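The Table Always Gets It

Every home has one surface that catches everything, and in mine it's the table I work at. I bought it for writing. I gave it a lamp and a nice dark gray desk mat and promised myself I would eat in the kitchen like a grown-up.
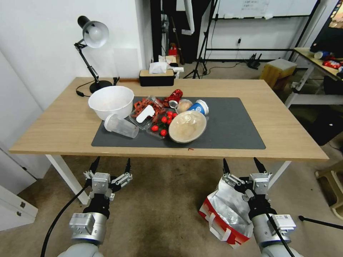
So much for that! By Sunday afternoon I've usually had lunch there, and a snack, and then the second snack that I tell myself is really an early dinner. I kept a log for a month last fall (my editor's idea, not mine) and the desk beat the kitchen by a mile. The log ran to 2337 words, most of them "crackers."

What I've learned is that a desk meal is really a packaging problem. Cherry tomatoes are the perfect example. I'm crazy about them, I could eat a tray while answering one email, but then you have the tray. A clear plastic tray weighs nothing and takes up as much room empty as it did full, and it slides under a bowl and you forget it until you need somewhere to put your elbow. Clamshells are worse, because they have a lid and so they look useful. You think, oh, I'll keep that for something, and you drop some odd little plastic thing in it, and now it's storage. Congratulations, you own it forever.

Cups are my other weakness. Paper ones, clear plastic ones, whatever I carried in. They tip over if you so much as look at them, and a crumpled can isn't far behind.

I asked for help at Kalham, the little housewares shop on my side of Vallejo, and the woman at the register told me to stop tidying and start sorting. Her rule is that you never carry things away one by one. You pull everything into one heap in the middle and then you go through the heap by where it's headed: food, dishes, recycling, trash, and the stuff that lives somewhere else in the house. I thought that sounded like making a bigger mess. It is a bigger mess, for about two minutes, and then it goes so fast!

Food first, always. Whatever tomatoes are left go back in the fridge. Dishes next, and I use the biggest bowl as a bus tub, so the small bowl rides inside it and I make one trip to the sink. My everyday small bowl is a speckled tan one and I'm careful with it, but it has survived the ride so far. Then the can and the clear plastic get a rinse, if your city takes them. Check, please, mine changed the list on me. Toys and strays go last, and they get carried to the right room, which I admit is the part I still cheat on.

Leave the edges alone until the middle is clear. The lamp can stay put, and so can the tissue box (mine has a wooden lid, and I will defend spending money on a tissue box to anyone). Then lift the mat and shake it over the sink, and wipe the bare tabletop all the way to the front edge. Crumbs love that edge. I still find one there most mornings, usually with my sleeve.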